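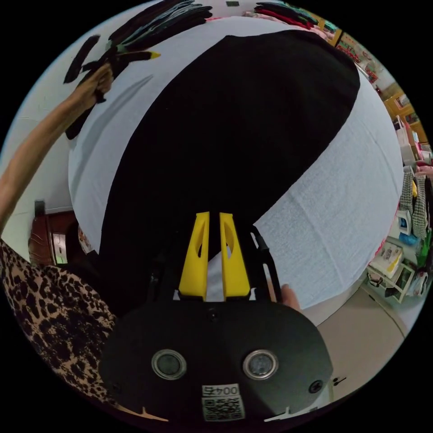 The number I have been waiting on since September finally came in, and I have been grinning at my laptop all evening, so you get a blog post out of it.

Quick recap for anyone who hasn't been following along. I work on teaching robot arms to handle cloth, and the way we collect our training data is by having people do the job themselves while holding a gripper. No robot on site. You hold the thing, you pick up fabric with it, you put it down again, and the recording becomes one demonstration. Later a model learns from a big pile of those and we run it on an arm with the same style of fingers. Lots of groups work like this now, and I won't pretend the basic recipe is ours.

What I wanted to know was something narrower. Does it matter WHERE the demonstrations are recorded? We had a lovely tidy bench in the lab with good lights and one gray tabletop. We also had the chance to record in real places, with shelves of goods behind you and checkered clothes hanging up and folded stacks sitting close to where you want to work. My hunch was that the messy places would win. My worry was that people in a real shop would be slower and sloppier, and that the extra variety wouldn't make up for it.

So we set up a fair fight. Two training sets, the same number of demonstrations in each, the same model, the same training time. One set came only from the bench. The other was split over 5 places, among them a fabric shop called Montes and a little alterations business called Brusano. The task was the same everywhere: take hold of a piece of fabric lying on a larger cloth, move it clear, and lay it flat. Then we took both trained models to Venness, a shop that neither set had ever included, and ran 100 trials with each.

The bench model managed 19.

I actually felt bad for it! On the bench it is great, it hardly ever misses there. At Venness it kept going for the wrong edge, or closing on air a little above the cloth, or grabbing the big cloth underneath along with the piece it was supposed to take. The model trained on the five places got 64. Same amount of data, same everything else, and more than three times as many good runs. I checked the logs twice and then I made Gaurav Kashyap check them too, and he came back with the same count (plus one run he thought I'd been too generous about, which we argued over and I lost, so the 64 is after his correction).

Some things I learned that won't fit in the paper.

Dark fabric on white is easier than I expected, and white on white is much harder. This sounds obvious when I type it out. But I had assumed the creases and the towel-like texture you get on some cloths would be enough for the model to find an edge, and mostly they weren't. When the piece and the cloth under it were close in color, even our better model dropped to something not far off a coin flip. Black on white it handled beautifully.

The second hand matters a lot. People don't handle cloth with one hand if they can help it. They reach over and gather up a bunch of strips, or hold down a corner, or lift something out of the way. At first I asked everybody to please use only the gripper and keep the other arm still, and the demonstrations came out stiff and strange. Once we let people work naturally the motion got smoother right away. Of course that leaves you with the question of what a one-armed robot is meant to do with a two-handed lesson! For this round we kept just the stretches where the gripper could do the job by itself, and threw out more than I would have liked. A pair of grippers, one for each hand, is next on my list.

Where you put your fingers on the gripper matters too. We had people whose grip crept up the side of the body over a long session until a fingertip was showing in the recording. I was ready to toss all of those. Gaurav talked me out of it and suggested training with and without them, and the difference was so small that I can't honestly say there is one. They stayed in.

And stacks! Folded stacks near the work are wonderful training material. A bench with nothing on it teaches the model that any fabric it can see is fabric it should grab. A shop teaches it that there are piles of red and green and gray things nearby that are none of its business. I'm fairly sure this is where a good part of our gain comes from, but I haven't tested it on its own yet, so please treat it as a guess. The test would be easy enough: take the bench, add stacks, change nothing else, record again. If that closes half the gap I will be delighted and also a bit annoyed about all the driving.

What I can't tell you is whether five places is enough, or whether the curve keeps climbing. I trained one extra model on just two of the places and it landed in between the others, closer to the good one, but that is a single run and I'd want several before drawing a line through anything. I also only tested in one new shop. Venness has big windows and we ran in the afternoon, and I have no idea yet how any of this holds up under a dim ceiling light.

We're calling the data set Grosico, and it will go up with the paper as soon as the people who let us record on their premises have looked over what's in it. The training code needs cleaning before anyone else should see it (there is a folder in there named 2025_old_new and I am not proud). If you work on cloth and want to try your own model on the same task, write to me and I'll send the trial protocol, including the rules Gaurav and I settled on for what counts as flat.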